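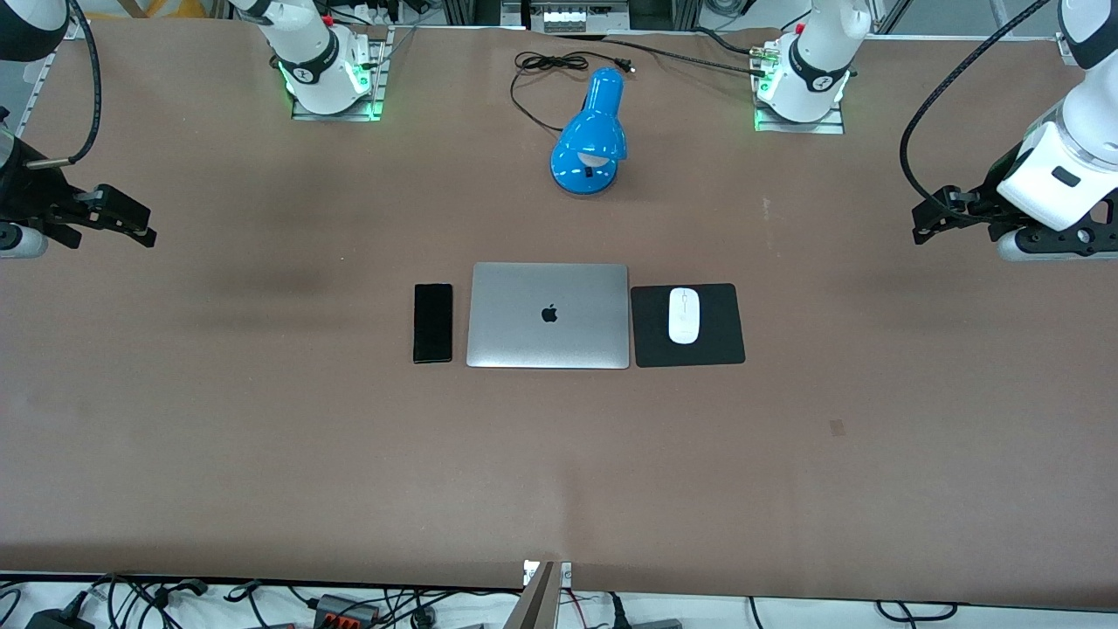 蓝色台灯、手机、鼠标，还有合上的笔记本电脑

请柬寄出去以后，最磨人的那几个星期

2025年3月

各位准新人、准新人的爸爸妈妈，还有每个月都耐心读完我们这封长信的老朋友们，大家好！窗外的玉兰刚冒头，Fernasby工作室的电话就已经响个不停了，春天办喜事的人家真是一年比一年多。这个月本来想写花，写到一半又放下了，这阵子来喝茶的几对新人，聊着聊着都会叹一口气，问同一件事：请柬早就寄了，怎么回复总也收不齐？

那就好好聊聊回执这件事吧。

先说时间。我们通常建议把回复截止日定在婚礼前30天，请柬上写清楚日期，字别太小。很多新人不好意思写，觉得像在催人，可是长辈们其实很喜欢有个明确的日子，心里有数，也好早点买车票、请假、找人帮忙看家里的猫。如果宾客里有不少要从外地赶来的，再往前挪一挪也无妨，只是别提前太多，太早了大家会随手往抽屉里一放，然后就真的忘了（我自己就干过这种事，到现在见到那位朋友还脸红）。

再说回执怎么写。去年秋天我们帮一对新人在Tranum庄园办晚宴，名单上一共109位宾客，回执卡是请Adik纸品坊印的，米白色的厚卡纸，摸起来特别舒服。卡片上除了“出席”和“不出席”，还留了三行：几位大人、几位小朋友、有什么忌口。就这么三行，省了新娘妈妈多少个电话啊！后来厨房排菜，哪一桌要素菜，哪一桌不能放花生，都是照着卡片来的。也有客人在空白的地方写了祝福，还有一位小朋友画了一只戴领结的兔子，新人把它贴在冰箱上，听说到现在还没舍得揭下来。

用手机收回复当然也很好，快，而且不怕邮路上耽搁。我们现在常常两样一起用：年轻朋友发链接，长辈寄卡片，或者干脆由家里人打电话。要紧的是最后都汇到一张表里，由一个人来管。两家各记各的，到头来一定会有一位表舅被两边都算进去，另一位姑妈两边都漏掉。漏掉的那位偏偏又是最疼你的，这可怎么交代呢。

截止日过了还没有消息的，请不要生气，也不要自己在心里替人家作决定。过两三天，挑个吃过晚饭的时候，发一句轻轻松松的话就好，比如：“我们这几天在排座位，特别想给你留个好位置，你那天能来吗？”这样问，对方多半马上就回了，还会连声道歉。实在联系不上的，托一位共同的朋友去问问，比自己三番五次地追要自然得多。

有几位读者来信问到临时加人的事。场地那边一般会留一点余地，可是每家规矩不同，签合同的时候就要问明白：最后确认人数是哪一天？那天以后加一位怎么算，少一位又怎么算？Tranum的做法是多备2个机动席位，不另外收费，别处未必如此，还请大家自己问过才放心。座位图也不必等到全部齐了才动手，先把两家至亲和主桌定下来，其余的用铅笔写，改起来不心疼。

说到纸，顺便替Adik捎一句话。他们今年的春季样册已经送到我们店里了，有一款压着细细麦穗纹的，我每次路过都忍不住翻两页。凡是在4月底以前通过Fernasby订整套请柬和回执卡的新人，可以减1,000元，信封上的手写地址也照旧可以代劳，只要把名单提前给我们，名字里有生僻字的，麻烦圈出来，写错一位长辈的名字可真是要难过好久的。

还有，4月我们会在Were茶室办一次小小的下午茶，专门聊座位图。想来的朋友带上自己的宾客名单，乱一点没关系，涂得满满的也没关系，我们准备了大张的白纸、彩色圆贴和许多块橡皮，当然还有点心。两位新人一起来最好，要是其中一位实在走不开，带妈妈或者伴娘来也一样欢迎，往往妈妈们最清楚哪两位叔叔不能坐在一起！茶室地方不大，想来的话请回复这封信告诉我们一声，写上人数和忌口就行。

下个月接着写那篇写了一半的花。祝大家信箱里天天都有好消息。

Fernasby工作室 敬上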